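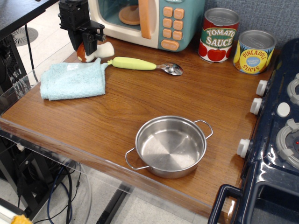
## Re: Zeveck bracelet, too many links or too few?

Apr 11, 2021

> I'm looking at a Zeveck automatic on the Tralbridge sale page for 400. The seller says it comes on the steel bracelet but doesn't mention spare links. My wrist is on the big side. Would you pass on it?

I wouldn't pass, but I'd write and ask before you bid! I bought mine the same way (different seller, older dial) and it came two links short. I wore it tight for most of June until I gave up and put it on a strap.

Spare links do come up, but check the end pieces first. The early bracelets use a 16 mm clasp and the later ones don't, and the pins are different too. I've got a bag of the wrong ones if anybody wants them, free for postage.
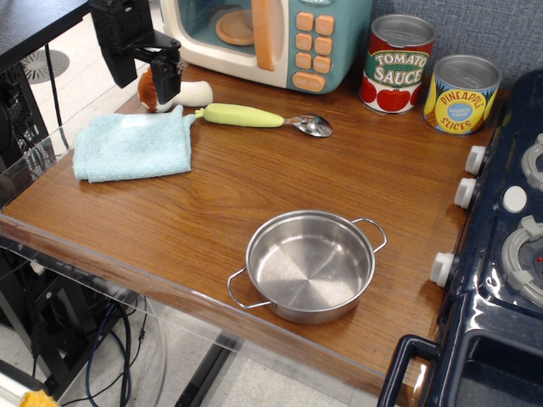

If the bracelet is hopeless, Metwally straps fit the case nicely. I paid 40 for a dark brown one and it's softened up well, though the buckle is a bit chunky for my taste. The Idila ones are cheaper but mine cracked near the holes.

One more thing: ask when it was last serviced. "Runs great" in an ad could mean anything, and a full service would eat up whatever you saved on the price.

Does anyone know if the pre-2000 clasps can still be ordered?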